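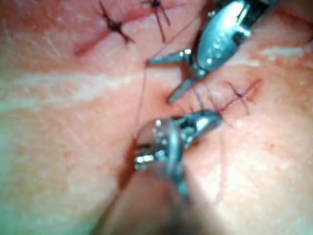

Sutura con dos instrumentos, vista desde la muñeca. Tres nudos hechos; la incisión vertical de la parte baja sigue sin cerrar.

Banco de sutura: comparación de pinzas y cámara de muñeca

Esta galería recoge el trabajo de agosto en el banco de sutura de Lorkport. Se compararon 2 juegos de mordazas, uno suministrado por Kollorico y otro por Venton, con el mismo brazo, el mismo controlador Tovar y la misma cámara. El objetivo era limitado: saber con cuál de los dos juegos se sujeta mejor un hilo fino sin marcarlo, y comprobar si la cámara de muñeca basta para guiar el agarre cuando la vista cenital queda tapada por los propios instrumentos.

Usamos cookies propias y de terceros para medir las visitas. Si continúa navegando, consideramos que acepta su uso. Aceptar | Configurar | Rechazar

Notas a la imagen

Enfoque. La óptica es de foco fijo y la distancia de trabajo se ajustó para la superficie del tejido. El instrumento inferior, más próximo a la cámara, aparece más borroso que el superior. Para leer la apertura de las mordazas conviene tomar como referencia el superior.

Hilo. Es oscuro y muy delgado. El tramo casi recto que baja en diagonal hacia el instrumento inferior se distingue bien; la hebra que cuelga a la derecha de ese mismo instrumento apenas se separa del fondo. El segmentador se comporta de forma parecida: detecta el tramo tenso y pierde los cabos sueltos. Subir el contraste recupera parte de los cabos, pero introduce falsos positivos en los pliegues del tejido.

Reflejos. Las carcasas metálicas pulidas devuelven zonas muy claras junto a bandas grises. Con exposición automática el controlador compensaba en exceso y oscurecía el tejido. Todas las series posteriores se hicieron con exposición manual.

Sombra. El instrumento inferior proyecta una sombra profunda sobre la parte baja del campo, hacia donde se prolonga la incisión abierta. Es la zona con peor estimación de profundidad de todo el montaje. Queda pendiente probar una segunda fuente de luz, con menos intensidad y más lateral.

Mordazas

Juego Kollorico. Mordaza larga, de estriado fino. Sujeta el hilo en casi cualquier punto de su longitud y tolera errores laterales de aproximación. En el cierre completo aplasta ligeramente el hilo si no se limita el par. Con el límite activado, el deslizamiento aumenta en los tirones de apriete del nudo.

Juego Venton. Mordaza más corta y de mayor rigidez. Mantiene mejor la tensión durante el apriete, pero exige entrar con la punta bien alineada. Los fallos se concentran en la toma inicial, casi siempre por quedar el hilo delante de la punta. El cambio de juego lleva unos 19 minutos, incluida la recalibración del cero de apertura.

Controlador y cámara

El controlador Tovar trabajó con el perfil de par de fábrica y con uno propio, más suave en los últimos grados de cierre. El perfil propio redujo las marcas en el hilo con ambos juegos. No se modificó la ganancia de posición en ningún momento, de modo que las diferencias de temblor en la punta corresponden a las mordazas y al acoplamiento.

La calibración mano-ojo se repitió 3 veces durante la campaña: al inicio, tras el primer cambio de juego y después de sustituir el soporte de la cámara. El soporte original cedía con el calentamiento del motor de muñeca y desplazaba el centro óptico. Las series tomadas con ese soporte se conservan, pero no entran en la comparación.

Registro

El archivo de la campaña contiene 2.237 intentos de agarre, etiquetados por juego de mordazas, perfil de par y resultado de la toma. El apriete del nudo se anota en un campo separado, con tres valores: completo, parcial o abandonado. Los intentos interrumpidos por parada de seguridad llevan código propio y no computan como fallo de pinza.

Para la serie siguiente se mantiene el juego Venton en el instrumento que tensa y se monta el Kollorico en el que recoge el cabo. La cámara pasa al soporte nuevo, con la misma óptica y la exposición fijada a mano.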